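I have spent most of my working life writing planners, and I would like to make the case against buying another one.

Every few months somebody at Wernham asks why we don't switch. The new planner is always faster. Clallov, the one in fashion since November, returns a two-arm trajectory in 15 milliseconds, which is lovely. We then hold a T-shirt by two corners and wait for the rest of the stack to decide whether it's looking at a sleeve.
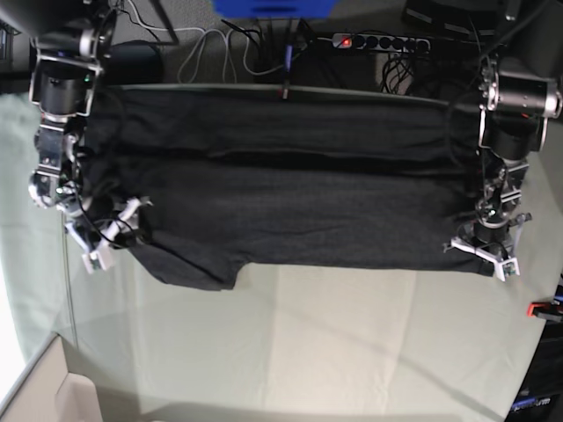 Opinion | Tooling

My complaint is with our logs. They are a disgrace, and I say this fondly, having written a good part of them. The left arm keeps its own clock. The right arm keeps another. The wrist cameras stamp their pictures when the driver gets around to it, a bit like a teenager answering a text.
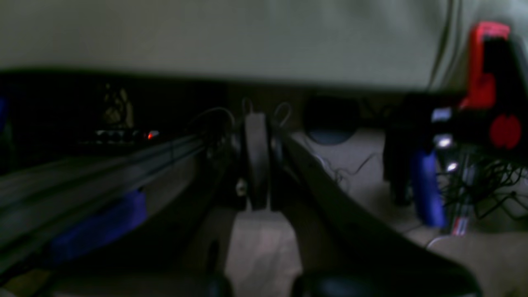 So when a fold goes wrong, Rostam Najafi and I sit down with 2064 lines of output and argue. He blames the grasp detector. I blame the controller. We have both been right, on different Mondays, and neither of us could prove it without writing a script that we then lost.

Cloth makes this worse. A box stays the shape you planned for. A shirt has its own opinions, and by the time your perfect path is running, the shirt it was planned for is gone. I would trade the fastest planner on earth for one decent replay tool – one timeline, both arms, every camera, and a button that goes backward. It would be dull to build and it would never get a demo slot.

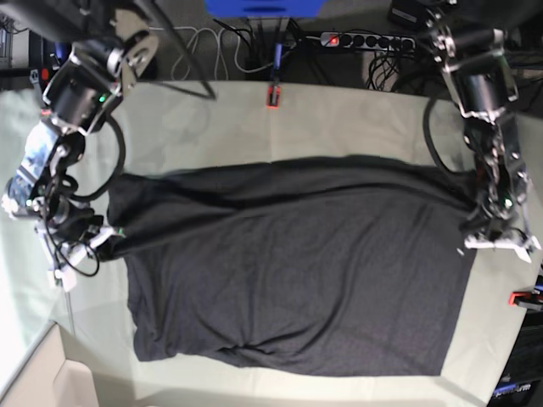 Golshifteh Azimi read a draft and wrote back that I was being unfair: a slow planner hides bad timing, a fast one exposes it, and she found her worst clock bug only after switching. She also wanted to know who had been deleting her scripts. I have asked for a second opinion on the first point and am looking into the other.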